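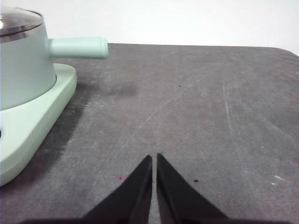
Chapter 2
Teaching by Demonstration

A robot can be given a task without anyone writing out its motions. A person either guides the arm by hand or drives it from a distance with a controller, and the joint positions are recorded along the way. Each complete recording is called a demonstration.

The main example in this chapter is grasping the handle of an electric pot. Wanda Kozłowski recorded 90 demonstrations of it - half by hand, half by remote control. Section 2.1 covers hand guiding. Readers who have only a remote setup may start at 2.2.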